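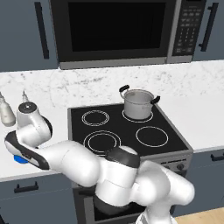

Bláthnaid Tierney had always maintained that a letter should be answered within the week or else not at all, and she said so again on the telephone that evening, at some length, so that by the time Igor put the receiver down his soup had a skin on it and he had more or less promised to write to Vilho Ahonen before bed.

He did mean to. He had meant to since November, when the letter came, and it had been standing against the fruit bowl ever since, through Christmas and the bad cold and the business with the gutters. It was four pages long, in that upright hand of Vilho's that looked as though every word had been told to stand up straight for visitors, and it asked one thing only, right at the bottom, after a great deal of news about the ice and the neighbour's dog. Did Igor still have the accordion?

Well, of course he still had the accordion. It was under the stairs in its case with the broken clasp, behind the ironing board, and he had not opened it in years. It was a Zarnano, red once, and the two of them had bought it together in Elov when they were twenty-three and working at the timber yard, for 400 in notes and a bicycle thrown in. The bicycle had been Vilho's. That was the difficulty, you see. Neither had ever settled who owned the thing. They had played it turn and turn about, Vilho on the slow tunes and Igor on the quick ones, and when Igor married and moved away it had gone with him, somehow, on top of the wardrobe in the back of the van, and Vilho had stood in the road and waved and never said a word about it.

You can carry a thing like that for a long time without noticing the weight. Igor's wife used to say he went quiet whenever there was dancing on the television, and he always told her it was his knees.

He washed up the soup bowl, and dried it, and dried the spoon as well for good measure. Then he sat down with the pad and wrote "Dear Vilho", and looked at that for a while, and got up again to see whether the back door was locked.

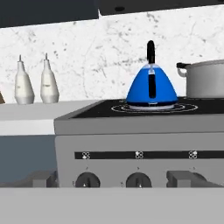 It was locked. It had been locked since five o'clock. He stood there with his hand on the bolt and thought about Chie Aoki, of all people, who had danced with both of them at the midsummer do and had told them, very kindly, that they were each half of a good musician. They had laughed about it all the way home along the river, and then round by the bridge they had stopped laughing, both at once, and Vilho had said that half wasn't so bad, if you knew where the other half was living.

So he fetched the accordion out. It took some doing, what with the ironing board, and a bag of curtains came down on his head in the process, but he got the case on to the hall carpet and knelt in front of it – the knees really were bad, he hadn't made that up – and lifted the lid. It smelled of dust and pipe tobacco, and of the blue cloth they used to wrap it in. Tucked in the strap was a ticket for the bus to Sugawara Street, number 541, and on the back in pencil, in that upright hand, it said: Mind the low G, she sticks.

He put his arms through the straps and drew the bellows out as gently as he could. There was a wheeze, and a sort of sigh, and then a chord came, a bit sour at the edges but a chord all the same. He tried the beginning of one of the slow ones. They had never been his, the slow ones, and he found he knew it only as far as the turn, where Vilho used to shut his eyes. He tried it three times and got no further. And the low G did stick, just as it always had.

It was gone eleven when he went back to the pad. He didn't write about the gutters, or the cold, and he left out all the excuses he had been saving up. He wrote that the accordion was quite well and asked to be remembered. He wrote that he could manage the first half of the tune but had lost the second, and did Vilho happen to have it, and were the trains still running up there in March, and was there a bed, or a sofa would do, he wasn't fussy.

Then he found a stamp, put his coat on over his cardigan and walked down to the post box on the corner, humming as far as the turn and starting over.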